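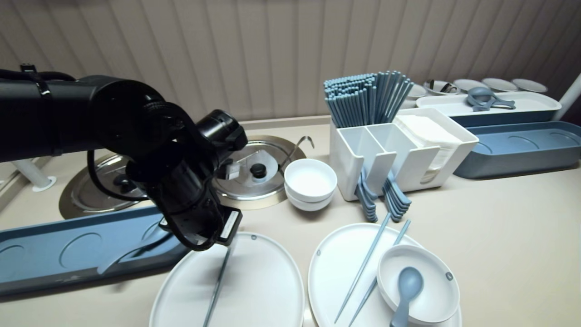
A reply came in from Lenus before I'd even finished the list: the grip check should come before the speed check, every time, and any gripper that drops a chopstick at low speed has no business being tried at full speed. Agreed! The order is changed below.

## Gripper comparison, pre-run checklist (Havgate counter, January)

Comparing: the Tanoli fingers, bare, against the same fingers with paper wrapping.

**Arm and cable**

- [x] E-stop in reach of the operator, pressed and released once
- [x] Cable loop clear of the lid knobs through the full sweep. *Watch the left lid, it's the tight one.*
- [x] Joint rings free of grit
- [ ] Speed limit set to 100 mm/s for first contact. *Controller came up at 500 after the restart. Please look at this every single time.*

**Grip**

- [x] Fingers close evenly, no gap at the tips
- [x] Single chopstick, 2 picks at low speed, before anything faster
- [x] Spoon by the handle. *Lovely result with the wrapped pair, I had to stop myself from running it all afternoon.*
- [ ] Stacked bowls. *Not signed off. Rim contact still feels like luck.*

**Wrapping**

- [x] Tape seams lie flat
- [ ] No tears or fraying at the tips. *Rewrap the pair if you find any, even a tiny one.*
- [x] Paper stays off the moving part of the base
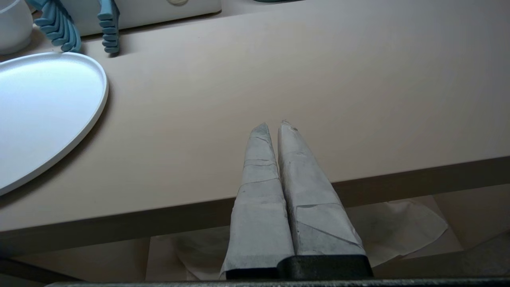 The wrap is cheap and quick to redo, so I'd like a fresh one at the start of each block. We've logged 172 picks so far, and I'm really pleased with how gently the wrapped fingers set things down (the plates hardly make a sound). Grip on thin round things is the part I still want numbers for.

**Counter and floor**

- [x] Lids seated in their wells
- [ ] No loose paper under the table. *Pick it up before you start, it slides underfoot.*
- [x] Wrist camera view checked with the fingers closed

**Still open:** the restart speed, the bowls, and whether the Tandura controller gives the same closing force as ours. I can't wait to try that one.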